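Community Help > Automation & Robotics > Buying and Budgeting

Two arms or one for a small teaching cell? Planning in simulation before we spend

Asked 5/11/25
Viewed 1017 times

Hi all! I've been put in charge of planning a little robot corner for our makerspace, and I am having way too much fun with it. We don't own any hardware yet. All I have is a simulated cell, a spreadsheet, and a budget meeting coming up before the end of May where I need to ask for actual money.

The practice job is setting a block calendar, the kind with number cubes you turn and put back in a tray. I picked it because everybody gets what it is in two seconds, and it needs more careful gripping than stacking boxes does. My first layout has two white arms, with a big white work surface and yellow lines on the floor so I can start thinking about where people are allowed to stand.
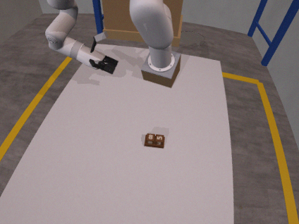
What I need help with

1. Is a second arm worth it for a job this size? My gut says one arm holds and the other turns, but that close to doubles the biggest line in the spreadsheet.

2. Do I budget for the pedestal separately? The Skallonen quote lists "arm, controller, cable set" and no stand at all. The Drornley quote has something called a "mounting solution" with no price next to it.

3. How much should I hold back for grippers? I've only got two-finger ones in the model so far.

The room is 16 feet on the long side, if that matters. Power is on one wall only. I'd also love to hear about anything you forgot to put on your own list the first time!

3 answers

Answer 1 (accepted)

Love this project, and doing it in simulation first is going to save you a bunch. I've been through this twice for a school shop so I'll go in your order.

Second arm: I'd buy one and leave space for two. A small jig that holds the calendar still will do a lot of what the holding arm would do, and you can make one in your own shop for the price of scrap. Get the controller question in writing though. Ask both vendors "if we add an arm next year, do we need a second controller, and does the software license cover it?" We skipped that and it hurt.

Pedestal: yes, its own line, always. Then add the anchors, and somebody to drill the floor if you aren't allowed to. Check what your landlord says about drilling before you fall in love with a spot. "Mounting solution" with no price means they haven't decided what to charge you, so make them put a number on it.

Grippers: budget for one good two-finger gripper plus a spare set of fingertips. Fingertips get chewed up when new people are learning. Our first set of spares cost 150 and I have never regretted it.

Something you can do today for free is run the job in your model with one arm working and the camera down near table height. You find out fast whether the wrist gets over the block without folding up on itself. Try the calendar in different spots too, turned a little each time, because students will never put it back square.

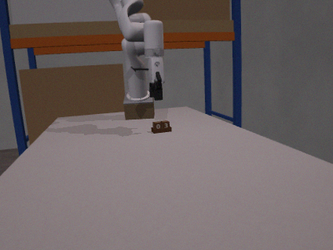

Gripper over the block calendar, set to 03, with the storage rack behind.

Look at what's behind the arm as well. If there will be shelving back there in the real room, measure it and put it in the model at its real size, then swing the elbow through everything. We had to move a rack after the pedestal was bolted down, and that was a long Saturday's worth of work on a school night.

Stuff missing from my first list: shipping (an arm on a pallet is not cheap to move), the emergency stop if it's sold separately, a second teach pendant cable, floor tape, training days, and a year of support. Put in a line for "things we forgot" and don't let anyone talk you out of it.

Comment: This is gold, thank you!! Going to redo the sheet tonight with one arm and a "later" column. I did email Drornley and the mounting thing is 946 with the anchors included, so now I can compare.

Comment: Nice. Ask if that's with the leveling feet.

Answer 2

I'll disagree a little on the second arm. If your members are mainly going to be learning programming, two arms taking turns in one space is the most interesting thing you can teach, and it's hard to get the money later once everyone thinks the robot corner is "done." We ask for both up front and offer to drop one. Sometimes they say yes to both!

Also look at used. We got ours through Raju, refurbished, and it has been great so far. Do ask for the hours on the joints and whether the old controller still gets updates.

With power on one wall, put the controller there and price the cable run to the pedestal. Longer cable sets can be extra.

Answer 3

we use zesska fingertips, soft ones, way better on wood than the hard kind. no idea on pedestals sorry

Comment: Do they fit any two-finger gripper or only certain ones?

Comment: ours needed an adapter plate. email them first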